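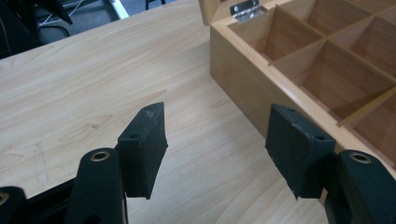
黑色夹指张开着，后面是浅色木纹桌面

小记者课堂
出了大事以后，新闻里的数字可信吗？
2019年6月13日

你大概听过这样的新闻：某个地方发生了事故，“已造成多少多少人受伤”。播音员念得很稳，数字听上去也很确定。可过了一个晚上，数字变了。再过几天，又变了。

到底哪一个是真的？是不是有人在骗人？

先别急着下结论，也别急着相信。我们来看一场渡轮事故。

乌夫汉姆（Uvham）是一座靠河的小城，对岸叫杜鲁斯（Dulus）。两地之间每天有一艘渡轮来回，船名叫“穆里茨号”（Muritz）。一年一月，河上起了大雾，穆里茨号靠岸时撞上了码头。

第一天，大家听到了什么

当天傍晚，广播里说：“船上有600人。”

这个数字传得飞快，学校里、菜市场里、公共汽车上都有人在说。可它是从哪儿来的呢？后来有人去查，查到码头墙上的一块牌子，牌子上写着：“本船最多可载600人。”

看出问题了吗？“最多可以坐多少人”和“那天坐了多少人”，差得远呢。你们教室里也许有四十把椅子，有同学生病请假的时候，椅子还是四十把。

那天下着冻雨，很多人根本没出门。售票处后来交出的记录是70张票。

70就对了吗？还是要多问一句。小小孩坐船不用买票，船员也不用买票，用月票的人不会出现在当天的售票记录里。所以70这个数只能告诉我们卖了多少张票。有的报纸偏偏写成“船上共有70人”，听起来干脆，意思却已经换掉了。

受伤的人怎么数

这件事看起来简单，数一数不就行了？

试试看。有人在码头上包扎完就自己回家了，医院没有他的名字。有人先去了乌夫汉姆的诊所，又被送到杜鲁斯的大医院，两边都登记了一次，于是一个人变成了两个人。还有人当时觉得没事，第二天早上脖子疼得转不动，这才去看医生。

还有一个麻烦：什么叫“受伤”？擦破一块皮算不算？吓得整晚睡不着算不算？每个地方的规定可能不一样。要是新闻里没说清楚，你就没法拿这次的数字和别处的比。

穆里茨号事故里，第一天说受伤的是4人，一个星期后改成了9人。有些人很生气，说一定有人一开始就想瞒着大家。

也许吧。有时候确实有人会把坏消息说小一点，历史上这种事不少。可是数字变大，光凭这一点还证明不了有人撒谎。要弄清楚，得去问：是谁在什么时候知道了什么？有没有名单？第一天的4人是从哪家医院报上来的？

如果回答问题的人总是说“请大家放心”，却拿不出记录，那你就有理由继续怀疑。

“专家说”也要问一问

事故过后，渡轮公司请来一家叫德雷斯勒（Dreßler）的检查公司，写了一份报告。报告说，主要原因是雾太大。

雾大是真的，乌夫汉姆的人都看见了。不过，读这份报告的时候，你可以在旁边写几个小问号：

谁付钱请他们检查的？
他们有没有去看船上的刹车和雷达（其实船没有汽车那样的刹车，要靠发动机倒转来减速，这一点报告里应该讲明白）？
雾那么大，为什么还要开船？是谁决定的？
船员说的话有没有写进去？乘客的呢？

付了钱的人也可能得到一份诚实的报告。我们问谁付钱，是想知道还要不要再找一份别人写的来比一比。在很多地方，重大事故要由和运输公司没有关系的人来调查，就是为了这个。

德雷斯勒的报告一共写了很多页，关于“谁决定开船”的只有一句话：“按照惯例执行。”惯例是什么？谁定的？报告没有往下说。一份报告没写的地方，有时比写了的地方更值得看。

纪念日上的话

一年以后，码头上办了一个小小的纪念会。有人献花，有人讲话。讲话的人说：“我们已经吸取了教训。”

这句话每次都会出现，你以后还会听到很多遍。它好听，可是很难检查。能检查的话长这样：“码头装了雾灯，从一月开始使用。”“看不见对岸的灯，船就不许开。”你可以走到码头去看灯在不在，也可以在有雾的早上看看船开没开。

纪念会对受伤的人和他们的家人很重要，安安静静站一会儿，是应该的。只是献花和修好码头是两件事，做了前一件，后一件还得有人去做。

小读者会问的问题

那我是不是什么新闻都不能信？
不用这样。什么都不信，和什么都信一样省力气，都不用动脑筋。你可以先把一个数字放在“可能是真的”那一格里，等有了更多消息再挪动它。

改过数字的报纸是不是坏报纸？
要看它怎么改。有的报纸会写明“昨天我们报的是4人，今天更正为9人，消息来自医院”，这样的更正能让读者看见来龙去脉。有的报纸悄悄换掉，当作没发生过，那就该留个心眼。

大人也会弄错吗？
会，而且经常。说“船上有600人”的全是大人。

试一试

找一条关于事故的新闻，请家里人陪你一起读，太难过的内容可以跳过。用铅笔圈出所有数字，在每个数字旁边写上：谁说的？什么时候说的？数的到底是什么？

有的格子你会填不出来。空着就好，别替记者编一个。

过几天再找同一件事的新闻，换一种颜色的笔，看看哪些数字变了，文章里有没有讲为什么。

词语小卡片

载客量：一艘船或一辆车最多允许坐多少人。
更正：发现说错了，公开改过来。
消息来源：告诉记者这件事的人、文件或者机构。“据了解”三个字后面要是什么都没有，来源就等于没写。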